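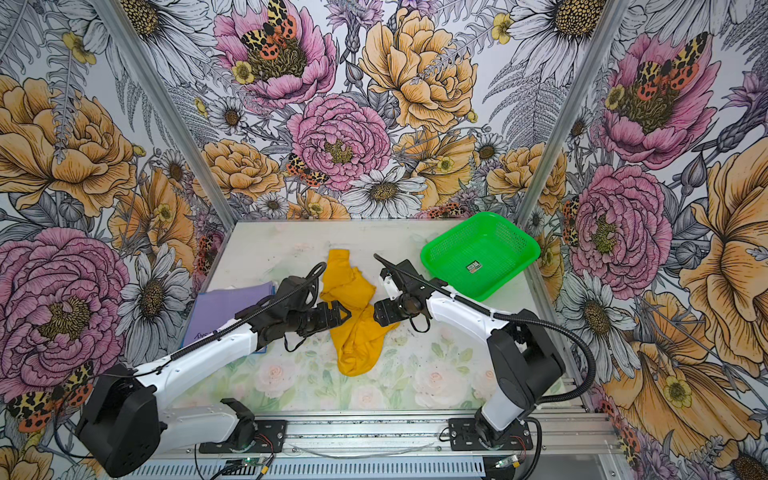 According to one reviewer of the Dumley protocol, a cloth that has been bunched and twisted should not be scored on the same scale as one that has merely been dropped, as the two call for different first moves. We adopt that view in this section and treat the starting state of the cloth as a separate variable.

Figure 2. Tabletop with crumpled yellow cloth, purple folder and green mesh basket.

4.2 Starting states and surrounding objects

Each trial began with one cloth near the center of the table. Starting states were assigned to two classes, bunched and spread. A cloth was classed as bunched when none of its corners lay flat on the surface. The yellow cloth in Figure 2 is twisted as well as crumpled, a condition that Gill's folding index does not separate from simple creasing. We recorded twist as a yes or no value.

Of the 200 trials in the Koletti set, 135 began in the bunched class. Two trials were excluded for incomplete records.

Other household items stayed on the table throughout. In the arrangement shown, a flat folder lies to the left of the cloth and an empty basket with perforated sides stands at the back right. The printed rose pattern of the tabletop was retained in all trials. Plain surfaces make the outline of a cloth easier to judge, and scores obtained on them are reported separately in the Urico comparison (Section 5).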